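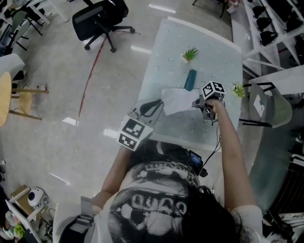

Software first, because that's where the trouble is. Plallura's whole pitch is a pose tracker and the planner bolted on top of it, and the planner is fussy. Wants every trajectory in one shared coordinate frame, clean timestamps, no gaps. What it gets is people at tables. The patterned white cube on each hand-held gripper is the anchor - find the corners, solve for pose, pass it down the line. Easy on paper. Then a crumpled tissue goes under the fingers and the planner has to care about an object with no fixed shape at all. "The tissue is the real test," says Grethe Bisgaard, who runs the perception side. "A hard case, fine, we can draw a box round it. Draw me a box round a tissue."

She's talking fast. There's a build running.

The tracker is called Kulimell, and it's on its third rewrite. The first dropped poses any time a cube turned edge-on. The second guessed, and guessed badly - grippers jumping sideways in the replay, planner throwing up its hands. The third keeps a short history and admits when it doesnt know. Low confidence gets flagged and the planner skips that stretch. Bisgaard likes this a lot. The planning people less so, they wanted more data not less.

Numbers, from her notebook. 3,234 episodes logged since March. 1,088 made it through the filter on the second version. Of the rejects, 296 were pulled for clock drift alone, left and right hands disagreeing about what time it was. Two hands folding something, a few frames out of step, and the learned policy tries to grab where the other hand used to be. Ugly to watch in sim. She showed me one. Gripper closes on air, waits, closes on air again.
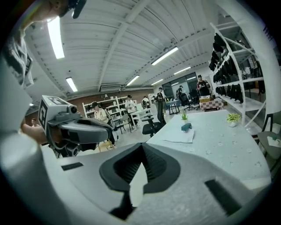

So why not plan each hand seperately and skip the sync problem? Two planners that can't see each other's next move will sooner or later send both hands to the same spot, so the timing has to be solved somewhere, and Plallura would rather solve it in the log than at run time.

The fix is a tool called Masilela. Small thing, mostly one script and a viewer. Lines up both streams on motion peaks, shows you the offset, lets you nudge it by hand. Bisgaard wrote the first version over a weekend and is a bit embarrased by the interface - gray buttons, no undo. Everyone uses it anyway. Undo is on the list.

Next is Wavdale, the replanner. Runs mid-task, checks the cloth or paper or whatever against what it expected, throws out the plan if the two don't match. Target is 2,000 clean episodes before they train it properly. They aren't there. The build finished while we were talking, two tests red, and she'd already turned back to the screen.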